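Do we need another parcel locker?

By Jordan Pilkington

The residents' association has had another letter about parcel lockers. Brarnesari, the company that put the bank of lockers outside the Wainwright Street shops, would like to add a second one at the Brorkham end, on the strip of grass beside the bus shelter. The letter says this will bring "seamless collection" to our neighbourhood. I have read it twice and I'm still not sure what was wrong with the post office counter.

I'll be fair to the lockers we've got. If you work late they're handy, and I've picked up a pair of boots at 10 at night with no queue and no fuss. But we were told in September that they'd cut down on delivery vans in the side streets, and I'd like to see who measured that. When I asked, I was sent a brochure. The vans still double park outside the bakery every morning, same as they always did, and now there's one more stopping at the lockers.

Then there's the size of the things. Most of the doors at Wainwright Street are the small kind, fine for a phone cover and no use for a doona. Anything bigger gets sent on to the depot at Sostdale, two buses away, and you have 7 days to get there before it goes back to the sender. Valentina Benítez from Carroll Court had a car seat sent to Sostdale although she'd ticked home delivery and was in the house all day. She rang up and was told the driver had "attempted". Her doorbell works. I've tried it.

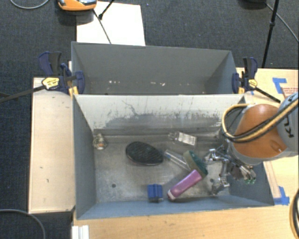
Who pays for the power and the cleaning if the new lockers go in? According to the letter, Brarnesari covers the power, and cleaning is "to be agreed with the landowner", which in this case is the council, so my guess would be us.

I'd also want a straight answer about the screen. The one at Wainwright Street sits too high for anybody in a wheelchair, and in the afternoon the sun is full on it and you can't read a word. The company says you can open your door with the app instead. Fine, if you have the app, and a charged phone, and don't mind handing over your date of birth to collect a packet of vacuum cleaner bags. My neighbour doesn't own a smartphone and has no plans to. She's been told to bring a family member.

The letter does offer us something – a payment of $16 a week towards "community activities" for as long as the lockers stay. I don't want to sound ungrateful, but that won't cover the tea and biscuits at the annual meeting. It's also a cheap rent for a good patch of public grass next to a bus stop.

Some of you will feel differently, and a few people at the last meeting were quite keen. If you live at the Brorkham end and would use the lockers, please say so, as all I've heard from that direction so far is about losing the grass. Comments can go in the box at the library or to me by email. I've asked Brarnesari for the van numbers again and will print them if they ever arrive.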